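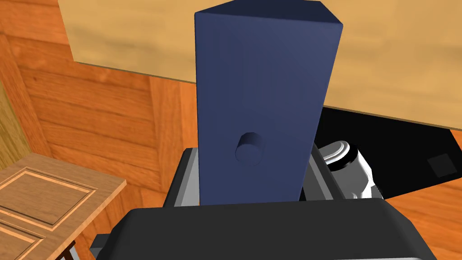

Hubert Wilczyńska wrote under my last entry that I was putting the beans in too early, and that if I insisted on it I should at least keep half the packet back. He says the ground at his end of the valley was still cold enough on Friday to hurt his fingers.

Sun 28 April

I kept half the packet back. The other half went in this morning along the south fence, where the wall behind it holds some heat. I wanted to see green on that side before the middle of May, and if they rot I have lost a few cents' worth of beans and an hour.

Up at 6, earlier than I meant to be. Fog on the low end of the garden until breakfast, then gray, then bright for most of the day. Wind from the west but not much of it. I ate two slices of the rye from Jasińska with butter and went out before washing the dishes.

The Fumier delivery finally came yesterday afternoon, after two phone calls. They left it on the wrong side of the gate, so the first job was moving it. It is good stuff this year, dark and crumbly, with hardly any straw left in it. Last year's load still had whole stalks and a piece of blue twine long enough to tie up a gate. I barrowed it up to the long bed, which is 108 inches by 40, and spread it thick at the far end where the soil is worst. The near end got a thinner layer because I want carrots there and they fork if you feed them too much.

My back held up until the last few loads. I have been using the old shovel with the short handle and I should stop doing that. 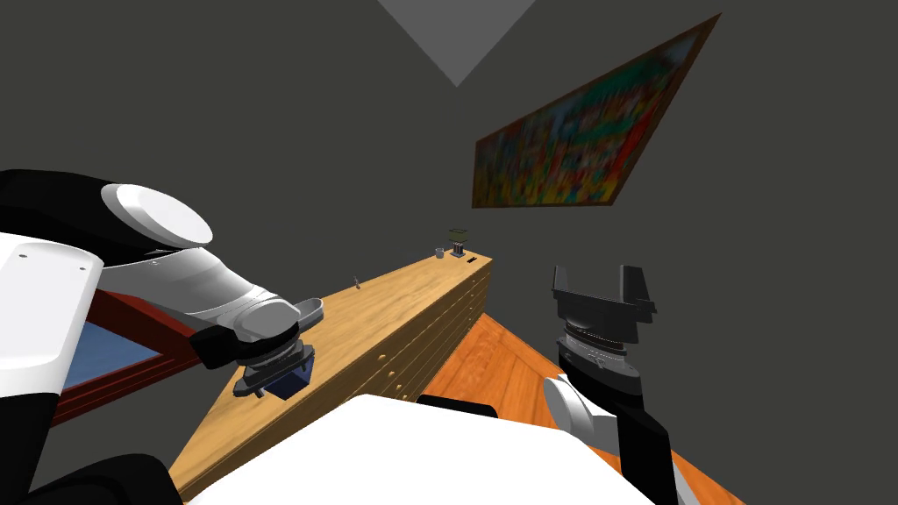 After the long bed I did the potatoes. I am trying Oro this year, on the advice of the woman at the seed counter, who says they keep until March in a cool cellar. My cellar is not very cool, so we will see. They had been chitting on the windowsill of the back bedroom for weeks and the shoots were short and purple, about right. I planted them in three rows with a foot between the tubers and a little more between the rows, and pulled the soil up over them in a low ridge. One tuber had gone soft underneath and I threw it on the compost. The row nearest the path is crooked. I noticed when I was almost done and left it.

I used to dig a proper trench for potatoes, the way my father did it, with newspaper laid in the bottom. I don't think it made any difference to the crop. It did take most of a weekend, and he liked having something that took most of a weekend.

Lunch was soup from the freezer, labeled November in my handwriting and nothing else. Squash, mostly. It needed salt.

In the afternoon I meant to put up the netting over the strawberries and got as far as finding the netting. Mice have been in it. There is a hole near one corner big enough to put my head through and several smaller ones. I tried mending it with garden string at the kitchen table and got the big one closed, badly. The new Zeltari catalog has a heavier mesh than the kind I bought, sold by the yard, and I have put a mark next to it, but the shipping costs nearly as much as the mesh. I may ask Hubert if he wants some too and split the order. He has the longer strawberry bed and he lost most of his fruit to blackbirds last year, which he still brings up.
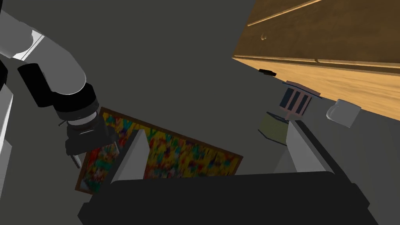 Arm above the corner of the patterned rectangle

I also went through the seed tin, since I had it out. There is a lot in there I will never sow. Parsnip seed from three years back, which is no good after one. Two opened packets of the same lettuce. An envelope with "tall red" written on it, from the swap at the library, and I have no memory of what the plant was. I sowed a pinch of it in a pot on the step. If it comes up I will know in a few months whether it was a flower or a vegetable.

The peas are doing well. I put them in eight weeks ago under the plastic and took the plastic off on Tuesday, and they have started to grab at the twigs. The slugs found the end plant. I went out with a flashlight last night and took a handful of them down to the ditch. The broad beans are behind where they were this time last year, but they are stocky and I don't see any blackfly yet.

Things to do this week, if it stays dry: rake the near end of the long bed and sow carrots. Get a new handle for the good shovel. Move the rhubarb pot off the last crown, which I have been forcing too long. Call about the water barrel, because the tap at the bottom drips and I woke up to a wet path again.

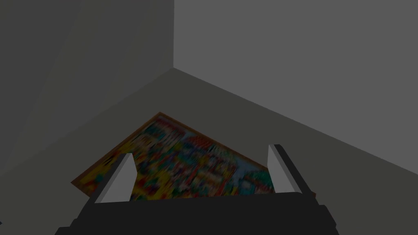

I don't expect it to stay dry. The radio says rain from Wednesday, and the ants were carrying on along the step this evening like they do ahead of it. Rain would be good for the potatoes and bad for the shovel handle, as the hardware store is a long walk and I don't like taking the car for one thing.

Around 6 the sun came under the clouds and the whole garden was lit from the side. I stood at the gate with a cup of tea and looked at the crooked row. From there it looks worse than it does up close. The pear is nearly over — petals all over the path and in the rain gutter — and the apple is a few days from opening. A frost now would be a real nuisance. I have the old bedsheets ready in the shed for the small apple. The big one will have to manage.

Hubert called after supper about the beans. I told him half. He said half was still too many, and then he told me he had put his own in on Saturday, under glass, so he doesn't count it. He will take four yards of the mesh.

Hands are sore. Need to buy salt.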